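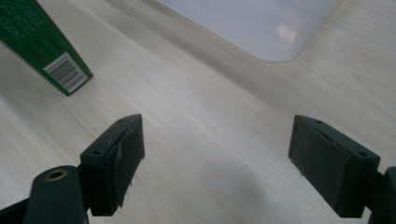

I want to make a case for boring examples. When people talk about teaching a machine to handle things, they talk about the model, or the size of the pile of recordings, and hardly ever about what is in the pile. I've spent most of my free evenings since May adding to one, and the longer I do it the more I love the plain stuff. Take a green cardboard box standing on a pale wood table, with a milky sheet of plastic lying flat off to its right and the gripper wide open over bare wood. Nothing is being held. A lot of people would trim that moment out and start the clip where the fingers meet the box. I think that trimmed moment is one of the best things we have to give!

Some background. Our group is called Skunness, and we share recordings with two other groups, Wotbridge and Plosano. Everybody uses a hand-held gripper with a camera on it, so you do a chore with the tool instead of your bare hand and the recording becomes an example for the learner. It's wonderfully direct. You don't write a rule for picking up a box. You pick up the box, a lot of times, in a lot of moods, and hope the learner finds what those times had in common.

Our shared set for small packages stood at 300 recordings in the spring. Then Wotbridge suggested a cleanup, and we came out the other end with 233. Some of what went was plainly bad (lens covered, tool dropped, recording stopped halfway) and I was glad to see it go. But a good share was thrown out for being slow, or for having "dead time" at the front, or for an approach that went wrong and got fixed. I voted for the cleanup, by the way. I've changed my mind.

Think about what dead time is. The person has the fingers open and hasn't committed. They're choosing an angle. Do I come at the box from the long side? Will I bump whatever is next to it? How wide do I need to be before I get there? A learner that only ever sees the last inch of the trip knows a great deal about closing and very little about arriving. Then you put it on a real table, it starts a hand's width off, and it has no idea what a sensible person would do from there, because we cut all the sensible people out.

The fixes matter even more to me. I have 6 recordings from one evening where I came in too shallow, backed off, and tried again. They're ugly. I watched them with my shoulders up around my ears. They're also the only ones from that session that show how to get out of trouble, and I'd trade a whole stack of smooth ones to keep them.

There's a fair argument on the other side, and Plosano makes it well. If you feed a learner hesitation, it can learn to hesitate. I've seen that happen: our Nigatu arm went through a stretch of hovering over things like a shopper who can't pick a melon. So yes, there's a limit, and a recording where the person has wandered off in thought should go. My answer is to label the slow parts and let whoever trains the thing decide how much to use. You can always leave out a labeled pause later. You can't get back one that was deleted.

The same goes for the tables. Please stop clearing them! I used to move everything away except the one object I cared about, and my recordings looked lovely and taught the learner that the world contains one object. Shadows, shiny plastic, pads with some scuffing on them, labels at odd angles: leave them in. I'd go further and say each person should record in at least 2 places with different light, even if the second place is just the kitchen counter.

I'm asking the other groups to bring back the slow ones and the fixed ones from the old set, with labels, before we record anything new. I've already started on mine. It takes an evening and a pot of coffee, and I've had more fun rewatching my own fumbles than I'd like to admit. The label list is short and I'll send it to anyone who wants it.

2018-08-06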